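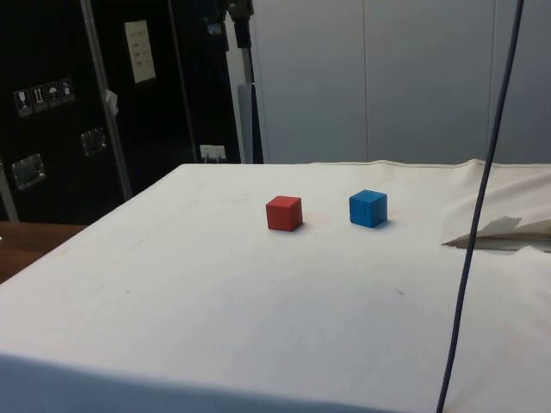
4.2 Does the cube task measure what we say it measures?

Figure 2. Start state for the two-cube task: red cube on the left, blue cube on the right, on the cloth-covered table.

Pick-and-place results with colored cubes are easy to report and hard to interpret. We trained the Funik policy on 2000 demonstrations and compared it with the McPhee baseline, using the start state in Figure 2 and small changes to it. Funik came out ahead. We are less sure than we were at the outset that this tells us much.

Our first worry is the layout. The cubes are close to the same size, they sit side by side, and the gap between them is a little wider than one cube. A policy could do well in this setup by learning that "red" means "go left" -- color need not enter into it. To check, we swapped the cubes and ran each policy for 30 trials with no retraining. Both got worse, and Funik lost most of its lead. Earlier reports on the Ganard benchmark do not include a swap test, so we cannot say whether the same thing happens there.

The second worry is the background. The camera is fixed, and it takes in a good deal besides the cubes: creases and small marks in the cloth, a torn patch near the right side, a dark cable hanging in front of the table, and a black equipment case behind it. Any of these could serve as a landmark. When we masked everything beyond the far edge of the table, the McPhee baseline was barely affected but Funik began to reach short. We take this as a warning about the training data. It does not show which part of the background the policy was using, and we did not mask the objects one at a time.

Scoring was done by two raters, who disagreed on 4 of the swapped trials. In each of these the gripper touched the correct cube and pushed it before closing. We counted them as failures. Counting them as successes would help Funik slightly and would not restore the gap reported in Section 4.1.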